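Home Guides Tools Downloads Forum Contact

Cutting a two-gripper recording into usable segments

Tuesday, June 12, 2018
By Judite Carvalho

This guide covers the step between recording a session with a pair of handheld grippers and giving the result to a training script. It assumes you have already installed Prata, our segmenting tool, and that both grippers write to the same session folder. If the left and right logs are in separate folders, run the merge command first and come back.

The task throughout is cloth handling: one garment on a covered table, picked up at both ends, stretched, folded and put down. Cloth is a good test for segmenting. A rigid part is either in the jaw or out of it, and the jaw width tells you which. A thin shirt hardly changes the jaw width at all, so a threshold that works well on blocks and cups will miss most of your grasps.

1. Check the clocks

Open the session and look at the first line of each log. Prata prints the offset between the head camera and each gripper. Anything under 13 milliseconds can be left alone. If it is more than that, run the align command with the camera as reference. Don't align the grippers to each other and then to the camera, as the errors add up.

2. Mark the idle stretches

An idle stretch is any period when both grippers are still and neither jaw is moving. Most sessions start and finish with one, and there are usually more in between, whenever the operator puts the grippers down.

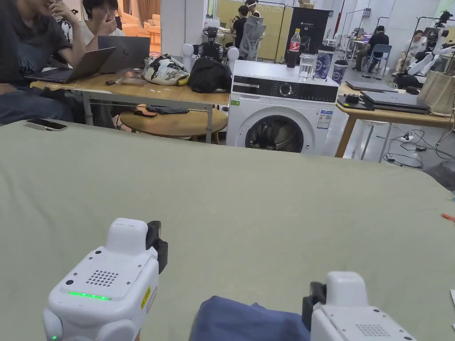 Skollmont asked whether idle stretches shouldn't simply be deleted at this point, given that they take up disk space and teach the policy to do nothing. My answer is to mark them and keep them until step 5. The resting poses are the best place to measure drift in the tracking: if the left gripper is lying on the table and its height slowly changes, you want to know that before you trust the rest of the session. Once the drift check has passed, drop them.

The default speed limit for "still" is too low for handheld work. Set idle_speed to 3 millimetres per second and idle_min to 3 seconds. With a shorter minimum, every pause before a grasp gets marked as idle and your segments come out chopped in half.

3. Find the grasps

Leave the jaw width threshold alone and switch on the closing-effort channel instead. Prata looks for the point where the jaw stops closing while the trigger is still being pulled. On cloth that point comes late, very near fully closed, so set close_margin by hand. Start low, run the preview, and raise it until the markers line up with what you see in the video.

Do the left and right grippers separately. The two jaws wear differently and one margin rarely suits both.

4. Label the two-handed parts

A segment counts as two-handed when both jaws hold the cloth at once. Prata works this out from the grasp markers, so any mistake in step 3 shows up again at this stage. Scrub through the preview and stop at a few of the segments labelled "both".

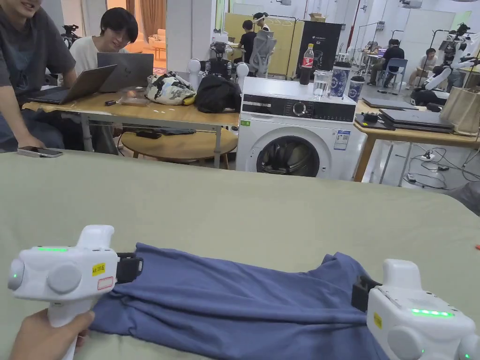
If a label starts too early, move the later of the two grasp markers and let the tool recompute. Avoid editing the label itself. Edited labels are kept as overrides, and they stay put when you change the margin later, which leads to some very confusing sessions.

Releases need the same care. An operator will often open one jaw slightly to let the fabric slide and then close it again. Set regrasp_gap so that these count as one hold, unless your planner treats sliding as an action of its own. The Clasberg planner does. The Gavero one doesn't, and will reject the file if it finds sliding segments.

5. Check and export

Run the drift check, remove the idle stretches and export. The log from my last run ended like this:

segments kept: 77
overrides: 0
drift check: passed

If overrides is anything other than zero, go back and find out which ones they are. The list command prints them with their times.

Export writes one file per segment plus an index. Keep the settings file next to the index. A change to regrasp_gap alters the number of segments, and two exports made with different values can't be mixed in one training run.

A batch version of steps 2 to 4 is planned for September. Until then, each session has to be opened by hand.

Previous: Merging gripper logs Next: Reading the index file Back to top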